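Planner news: grasp checks move inside the loop

Wurkia newsletter, October work, sent 2023-12-14

The new release of Ustance is out to everyone on the early list, and we are so happy with this one! If you only have time for one paragraph: the planner no longer hands a finished path to the controller and walks away. It keeps a short stretch of the path open while the arm is moving and repairs it when the object pose estimate shifts. That single change touched nearly every module we have, and it took us most of October to get the tests green again.

Some background for newer readers. Until now, Ustance would look at the counter, pick a grasp, solve for the whole motion and run it. Fine when the pose estimate is good. Less fine with see-through objects, where the depth values come back full of holes and the estimate drifts as the wrist camera gets closer (a glass wall can read as the counter behind it, which makes for some exciting grasp proposals). We used to patch this with wide safety margins, and the margins made the arm refuse perfectly easy reaches in a busy kitchen.

Now the grasp scorer runs again during the approach, at every wrist camera update, with 80 candidate grasps kept alive from the first look. If the current favorite drops too far down the ranking, the planner blends over to the next one that the arm can still get to without backing up. If there isn't one, it stops and asks for a fresh look. The blending code is small, and I would encourage anyone who likes splines to go read it – it's a lovely piece of work and the comments are good.

We also rewrote how the collision world gets updated. The old version rebuilt the whole thing on each new estimate, even when a sponge had been nudged by a hair. The new one keeps a list of dirty objects and only touches those. This is where Gounder comes in, our scene generator, which now writes out the same object list the planner reads, so a kitchen can be dropped straight into a planning test with no conversion script in between. So long, conversion script. You had 13 special cases and we will miss none of them.

For the nightly tests we run 200 simulated episodes, each with clutter on the island and a few objects picked to annoy the perception side: clear things, shiny things, thin things. Logs go into Fundier, and the replay viewer there can now show the planner's ranking next to the camera view, frame by frame. Scrubbing back and forth through an approach and watching the candidates trade places is weirdly addictive. Do try it with the wrist view open, where the fingers cover a good part of what the scorer would love to see.
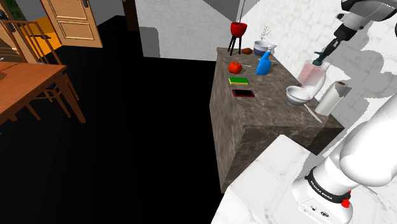

Simulated kitchen, same brown island for both views.

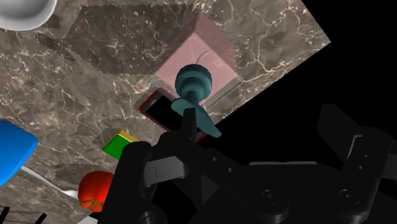

Two known problems before you upgrade. Replays recorded with the old log format will open but the ranking panel stays blank, and the joint limit warnings are printed 2 times for every event. Both are on the list for the next point release, along with a proper settings page for the drop threshold, which for now lives in a config file under planner/approach.

On the early list, Brakspear wrote back to ask whether the re-scoring could be switched off per object, given that a plain solid block hardly needs it and the extra compute adds up on a small machine. It can't yet, though the idea got a lot of nods over here, and Brakspear has offered to send a patch that reads the setting from the object list.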